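ok thread. moving 103 people's worth of office junk to the new floor, what I learned, mostly the hard way. July me was so calm

1/ start with the paper. not the desks. the paper. we had filing going back to before anyone here was hired and every folder needs a yes or no from somebody

2/ labels. big ones, on the side of the box, never the lid. boxes get stacked, lids dissapear. room number first, name second
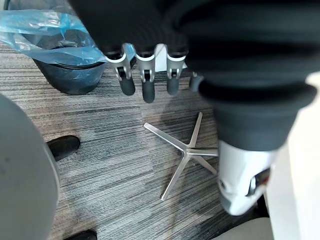
3/ oh and write the room number on the NEW plan. we had two versions of the floor plan going for a while. Farzad Mohammadi's monitors went to the wrong end of the building and he was pretty nice about it

4/ get the movers' quote itemized. Van Dijk charged us 2,679 all in, crates included. the other quote looked cheaper till you added crate rental and the elevator hours

5/ elevator!! book it. both directions. ask who else has it that morning
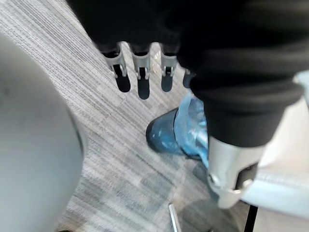 Workplace & Facilities Team, Lundach

6/ phones and internet go first, weeks ahead. Azadeh Khosravi called the provider in spring and we still had one dead jack by the window on move-in

7/ plants. people care more about plants than chairs. let them carry their own, in their own car if they want

8/ kitchen: throw out every mug without an owner. give a deadline, send it twice, then do it. I kept one bc it was a good mug
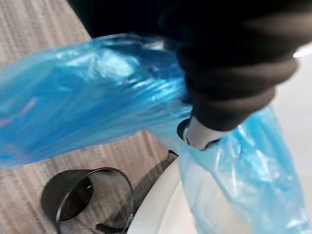
9/ TRASH AND RECYCLING
ask the new building what they take and when. ours picks up at 6 am, so anything you leave out at lunch sits there til the next day. order extra bags, more than feels sane. shredding is a separate company and a separate bill

10/ keys and badges. Hạnh Mạc had a sheet, one line per person, sign when you get it. boring, worked great. copy her sheet

11/ do the lounge last. soft seating can go anywhere for a week and noone minds 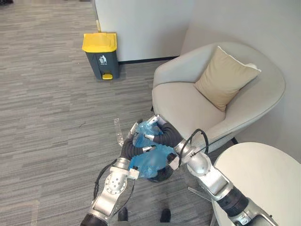 lounge corner, striped carpet, blue bag

12/ first morning: coffee, tape, a box cutter, toilet paper. in YOUR bag, not on the truck

13/ still missing a whiteboard and the good stapler. if you're on the old floor and see either pls message me or Sombat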